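Research > Robotics > Working Papers
Print this page | E-mail this page

4. The Open-Day Demonstration

4.1 Setting and task

The bottle-sorting task was shown to visitors at the Padstead lab on Sun 7 January. Visitors came in groups of five and stood on the far side of the room while a run was under way. Each run was limited to 300 seconds, and the operator could stop it at any point.

The task is simple to state. Medicine bottles of different sizes are set out on the table and on a low shelf, and the two arms have to move the ones named at the start of the run. We chose bottles for the public session because people know what they are and can judge for themselves if a grasp looks right.

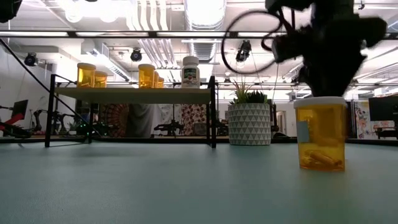
Figure 1. Gripper above the white cap of an amber bottle. The shelf is at left.

The amber bottles are the harder case. They are see-through, so the depth reading on the side wall is often poor, and the planner (Ambaye, version in use since last February) relies mostly on the cap to find them. A plant in a patterned pot was kept at the back of the table in all runs as an object to be left alone.

4.2 Store-bought packaging

Several visitors asked if the arms could tell one product from another. In the current system this is done from the printed label, with no use of weight or color. The label has to face one of the cameras, and this was checked by hand before each run.

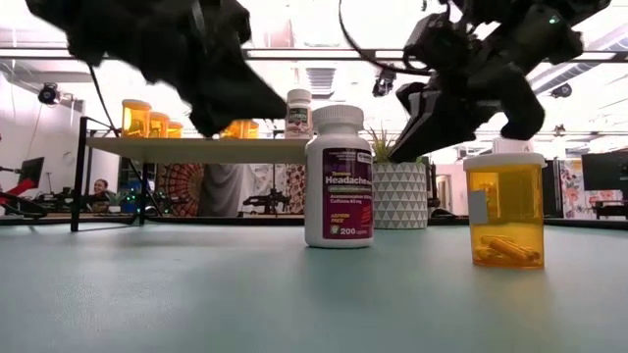 Figure 2. Headache caplets, 200 count, standing in front of the shelf, with an amber bottle to the right.

The word "aspirin" caused some discussion. It appears on the bottle on the shelf and also, as part of "ASPIRIN FREE," on the purple label of the bottle in Figure 2. An early version of our text matcher treated the two as the same product. The present version reads the whole line before it decides – a small change, but one that visitors understood right away.

4.3 Use of both arms

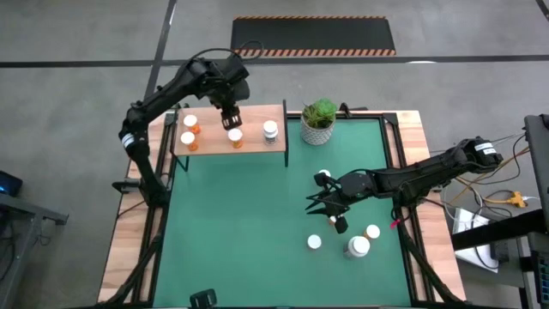 Hok-lam Hsiao
Research Engineer, Narari Project

The shelf is on the left arm's side of the mat. The right arm is given the open area at the lower right. The planner divides the table this way by default and allows an arm to cross the middle only when the other is clear. We kept the default for the whole day. It is slower, and two visitors said so on their comment cards, but it is easier to follow from a distance.

4.4 Layout without the shelf

A second layout puts all the bottles straight on the mat.

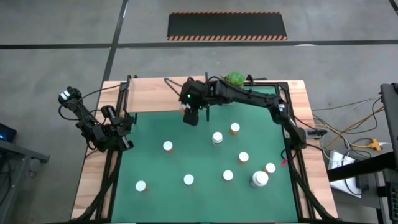

Figure 3. Second layout, from above. Bottles of several sizes stand apart on the mat.

From overhead the small bottles are mostly lid, and little of the body can be seen. Size must then be judged from the lid alone. Overhead video was saved with Wideo and is used again in Section 5.

Comments (3)

pmarsh: Was the second layout run with the same time limit?

Hok-lam Hsiao: Yes, same limit for both.

greta_l: My son and I were in the last group. He wanted to know why the arms wait for each other, so thanks for 4.3.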